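Speaker notes: Shared Kitchen Equipment, Part Two -- The Microwave Oven
Residential Services briefing, Dumdale House and Gurnthorpe House
Speaker: Baltasar Cifuentes
Time allowed: 18 minutes, questions included

Opening (slide 1)

Good morning, and thank you to the staff of both houses for attending. Part one, in April, dealt with refrigerators and the labeling of food. Today's session concerns the microwave oven, which receives more daily use than any other appliance in our kitchens and is cleaned less often than most of them.

Residential Services is responsible for 16 shared kitchens. During the last inspection round we received 149 written comments from residents, and almost 18 percent of them mentioned the microwave. Most were about odor and spills. A few concerned ovens that residents believed to be broken and that proved, on inspection, to have a turntable seated incorrectly.

Pause here. Ask how many of those present have dealt with a turntable complaint.

The daily check (slide 2)

The daily check is carried out by the morning attendant before breakfast service. The door is opened fully and the interior is looked over before anything is wiped. Food residue collects first on the glass plate and on the floor beneath it. The plate should lie level and turn freely by hand. If it rocks, lift it out, reseat the roller support, and replace it.

Attendants should also look at the latches on the free edge of the door and at the slots that receive them. Grease in this area is easily missed when the door is only half open. A damp cloth with mild dish soap is sufficient. Sprays are not to be directed at the slots under any circumstances.
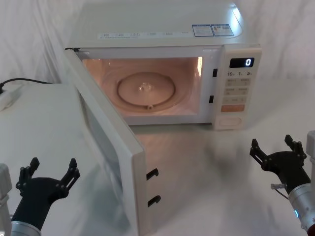

The control panel is wiped with a cloth that has been wrung out well. Membrane buttons do not tolerate abrasive pads, and the printed characters wear away quickly once scouring begins. Rivas Hall has already had one panel replaced for this reason, and the cost was charged to the kitchen budget.

Stickers and printed labels on the housing are to be left in place. The maintenance office uses them to identify the unit when a repair is requested.

The weekly clean (slide 3)

Once a week the oven is unplugged and the glass plate is removed and washed in the sink. Allow the plate to cool before it goes into water. The roller support is washed separately and dried. The walls and ceiling of the cavity are wiped, followed by the inner face of the door.

For stubborn residue, heat a bowl of water with a slice of lemon for two minutes before unplugging the oven, and leave the door closed for a further five. Stir the water before lifting the bowl out.

Distribute the printed checklist at this point. The Vulter annex uses the same form with a different contact number -- please mention this, as it caused confusion last time.

Placement and residents' use (slide 4)

The oven stands on a firm, level surface with its vents clear. Nothing is stored on top of it, including bread, paper towels, and oven mitts. There must be room for the door to swing wide open without striking a kettle or dish rack.

Residents are asked to cover their food and to wipe up spills at once. Metal containers and foil are not permitted. The notice stating these rules is posted at eye level beside the appliance.

Questions

Likely questions concern replacement. The current allowance is $360 per kitchen per year for all small appliances. Requests go to the house office on the standard form, signed by the kitchen supervisor.

Part three will cover toasters and electric kettles. Please return the sign-in sheet to the front table.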